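Small bedroom reset, day one! Doona's in the wash, windows are open and I am far too excited about a room you can cross in five steps 🧵

1/ Started with the wardrobe this time. Everything came out onto the bed, so there was no sneaking off for a nap halfway (I know myself).

2/ Found 16 odd socks, which Enda Cronin reckons is a personal best. Two of them match each other!! Didn't notice till I'd binned one. Fished it back out.

3/ Dust up top was unreal. If you've got hay fever like me, mask on before you touch the high shelf, and wipe it with a damp cloth so it doesn't fly everywhere.

4/ Winter jumpers are going in the flat tubs under the bed till June. Rolled, not folded, and I got eight in one tub, so chuffed.

5/ Bedside drawers tomorrow. Mostly dead pens and charger cables, I reckon. Send colour ideas for the wall too, I'm leaning sage green! 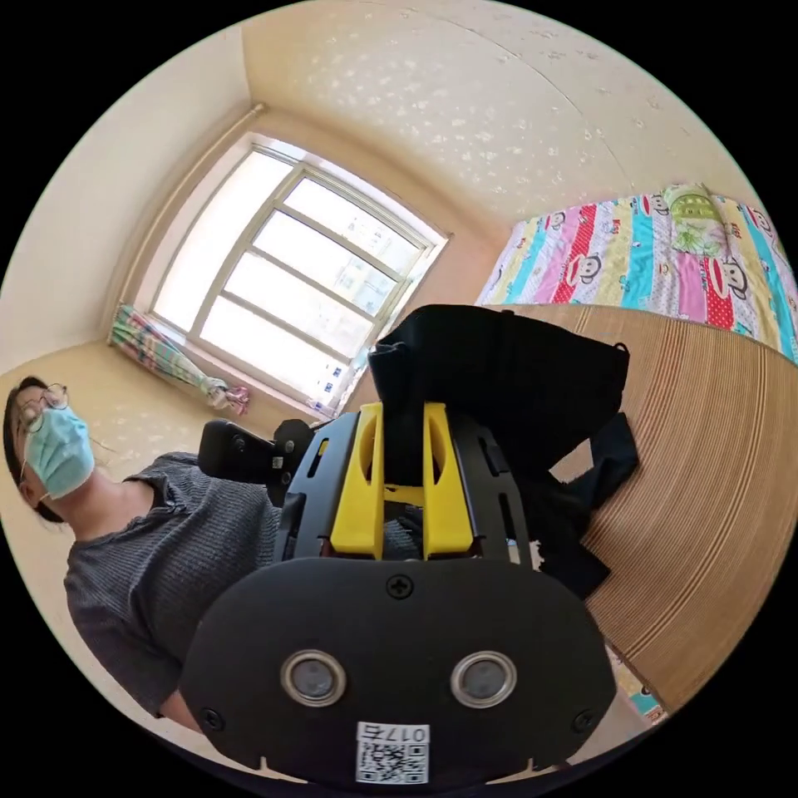
Mask on, hair back, bedroom day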